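The bowl page

I keep promising people a page for the bowls, so here it is! They started as a June clear-out and got a bit out of hand. My neighbor Gangadharan Fernandes was giving up his place on Prullemgate and asked if I wanted "a few dishes" — I said yes before I'd seen the boxes, naturally. The red and yellow plastic ones are my favorites for snacks, and the patterned ones are for when I feel like being a grown-up about breakfast.

I like to get everything out on the table before I decide what goes back on which shelf. The green tray is for the plastic ones.

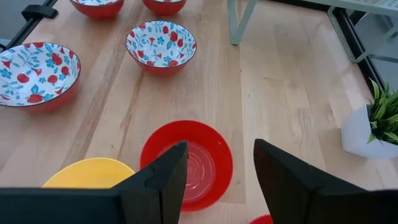

Red and yellow plastic, plus the fancier decorated kind, on the pale wood.
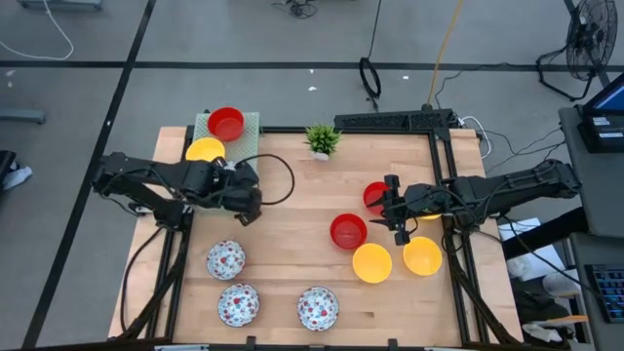
My one firm rule is that the plastic and the ceramic get separate stacks. I used to nest the whole lot together and it drove me nuts, because whichever bowl I wanted was always at the bottom and the tower had to come down every single morning. Now the plastic goes low, where the kids can reach it, and the ceramic goes one shelf up with a sheet of paper towel between each (my aunt taught me that and I've never had a chip since).

I paid 30 dollars for a shelf riser from Grista and it fits the cupboard like it was made for it. The one I had before, from Wiltbridge, wobbled if you so much as looked at it — that's in the garage now holding paint cans.

Mugs are next. I'm a little scared of the mugs. If you have a good way of storing the ones with huge handles, please write and tell me!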